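4. Fitting and leveling the shelf unit

Read this section through before you start. You will need the hex key from the parts bag, a pencil, a spirit level and a drill with a 6 mm bit. The Hulwood unit is heavy once assembled, so lift it with two people.

4.1 Positioning

1. Choose a wall without pipes or wiring behind it. Check with a detector if you are unsure.
2. Leave a gap of 22 mm between the back panel and any baseboard heater.
3. Stand the unit in place and open both doors fully. They should clear the wall on each side.

CAUTION: Do not drag the unit across the floor. The feet can bend and will not sit straight afterward.

4.2 Leveling

1. Lay the spirit level along the top panel, first from side to side, then from front to back.
2. Turn the front feet with the hex key. Clockwise raises the corner.
3. Check the doors again. If one hangs lower than the other, go back to step 1 before touching the hinges.

Note: On thick carpet the unit may settle. Repeat the leveling after a few days of use.

4.3 Wall anchor

The anchor must be fitted in every home, whatever the height setting. Mark the wall through the bracket holes, move the unit aside and drill. The plugs supplied are for solid masonry. For drywall, buy plugs suited to the board and to the load.

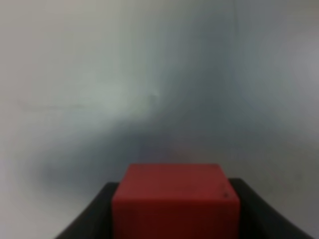 Fig. 7. Red block with rounded edges

4.4 Shelves and bins

1. Push the shelf pins in by hand until the collar touches the side panel.
2. Lower each shelf onto its pins with the grooved edge to the rear.
3. Slide the bins in last. Heavy toys and books go in the bottom row – blocks, games, anything boxed.

Maximum load is 200 N per shelf, spread evenly. Bins from the older Potari range are too wide for this unit and should not be forced in.

CAUTION: Never let a child climb on the shelves or pull out several full bins at the same time.

4.5 Care

Wipe with a damp cloth and dry at once. Do not use solvent or scouring powder. Retighten the hinge screws every June, or sooner if a door starts to rub. Spare pins and feet are sold as kit 466.

Section revised January 14, 2025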